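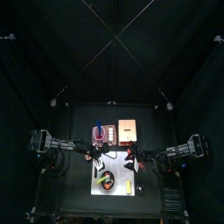 Helmi Rantala
Keeper of the utensil shelves, Barneck Kitchen Library

A slotted spatula in white and silver, held out over the front tray, with the pink cup towards the back and something blue standing up in it. I do like a bit of colour against a black tabletop.

Hello, and come in! January is the quiet month at Barneck, when the preserving pans have all come home and hardly a soul wants a fish kettle, and so it is the month when I get to fuss over the small things. The big things have always had plenty of attention. People will cross the room to admire a copper pan, and they'll ask how old it is and whether it was somebody's grandmother's, and all the while the poor old spatula that turned their eggs that very morning is lying in the sink without a kind word. These pages are my attempt to even things up a little.

We have 932 things on the shelves now, from the enormous to the very fiddly, and well over half of them would fit in a kitchen drawer if you could find one long enough. I've put down a few notes by kind, in no sensible order, and I have let myself wander where I felt like wandering. If you're after opening times or how to join, those are on the front page, and you'll be quicker going there than waiting for me to get to them.

Slotted spatulas

My first love, if I may say so. The slots let the fat run away from whatever you've lifted, which makes a slotted spatula the right friend for fried bread, fishcakes and anything that has been sitting in more butter than the recipe said. Ours go out more than any other turner in the building, and they do tend to come back with a little something still in the slots (a wooden skewer and hot soapy water will see to it, and please do it before it dries).

If you are choosing one to borrow, slide the edge along the pad of your thumb. You want it thin enough to get under a fried egg and not so thin that it bends when you ask it to carry a potato cake. My own favourite came in a box from Mrs Shehu's kitchen when she moved to a smaller flat, and it has a dent near the handle that fits the side of my finger perfectly.

Solid turners

For pancakes, drop scones and anything sloppy enough to fall through a slot. I was brought up on the idea that a house needed only the one turner, and my mother managed beautifully with it, but she also never made a Dutch baby or a smash burger, so I don't think the comparison is quite fair.

Borrow the wide one for a whole omelette and the narrow one for getting the first brownie out of the tin. That first brownie is a terrible thing and always has been.

Cups for standing things in

I could talk about these all afternoon. A cup on the worktop with a utensil or two standing in it is, to my mind, the difference between a kitchen you can cook in and one where you spend the whole time opening and shutting drawers with floury elbows. Any cup will do as long as it's heavy enough or wide enough at the bottom, and a see-through one has the advantage that you can spot when it wants washing out. Pink is my favourite, and I won't be argued with.

Do turn it upside down on the rack overnight every so often. The bottom of a utensil cup is where crumbs go to retire.

Pastry brushes and small scrapers

These live together on the same shelf and are forever being mistaken for one another once they're head down in a pot. Natural bristle for egg wash, if you ask me, and the rubbery sort for oil and marinades. A brush that has been used for garlic butter will remember it for months, so we keep the sweet ones and the savoury ones in separate tubs and I will be rather cross (gently cross) if you mix them.

The small scrapers are for the last spoonful in the jar. I did once work out that I'd rescued enough marmalade over a winter to cover a week of breakfasts, though I'll admit I was being generous with myself about what makes a breakfast.

Trays

The least loved and the most borrowed. A tray in front of you while you work catches the drips, holds the thing you've just put down, and can be carried off to the sink in one go at the end with everything still on it. Mr Trusovitz, who teaches our evening pastry class, won't let anyone begin until they have a tray and a bowl set out ready, and I used to think this was fussiness. I now do it at home even for cheese on toast.

The large ones are heavier than they look, so bring a bag with proper handles or somebody with proper arms.

Mixing bowls

They stack in nests, and the nests are always a size short. I've been promised that the missing middle one is in a cupboard in Rodness and will be back with us any day, and I've been promised this for 3 years, so if you happen to live in Rodness and have a bowl you can't account for, you'd be very welcome to bring it home and there will be tea and no questions.

For bread, take the one that seems too big. For salad dressing, take the smallest, set it on a damp cloth so it doesn't skate about, and whisk with your good hand.

Ladles and serving spoons

Soup season is in full swing and I can barely keep these on the hook. The long-handled ladle is right for the deep stockpot and hopeless for anything else, and the short one is the opposite, and I've watched people take the wrong one home with great confidence more times than I'd like. Measure your pot against your forearm before you come. It's what I do, and I get some looks on the bus.

The serving spoons are a wonderful muddle. None of them match and I've stopped minding. Laid out down a long table they look as if everyone invited has brought one with them, which is how a good supper ought to look.

Odds and ends

Here I should put the things that have no proper shelf: the cherry stoner, the butter curler, the lid that fits nothing, the three little hooks that came with a donation and which I'm sure do something. If you know what they do, please write it on a slip and leave it in the jar by the door. So far I've had pickle forks, curtain fittings and "earrings", the last in a child's handwriting.

A word on borrowing

Small utensils go out for 20 days, and you may have as many as you can sensibly carry. Wash them, dry them properly (wooden handles especially, which hate to be left in a bowl overnight) and pop them back in the basket by the desk. I check them in myself with a cup of coffee going cold beside me, and it's one of the nicest jobs I've ever had. You get to know people by how they wrap a whisk.

Last year we lent a turner or a spatula on 200 separate occasions, and I find it lovely to think of all those eggs.

If you have utensils of your own to pass on, we're glad of plain, sturdy things in everyday use, and we have quite enough garlic presses to see us through. Leave your name on the label if you'd like it kept with the item. Mrs Shehu's is still on hers, a bit smudged, and I go over it in fresh ink whenever it starts to fade.

Helmi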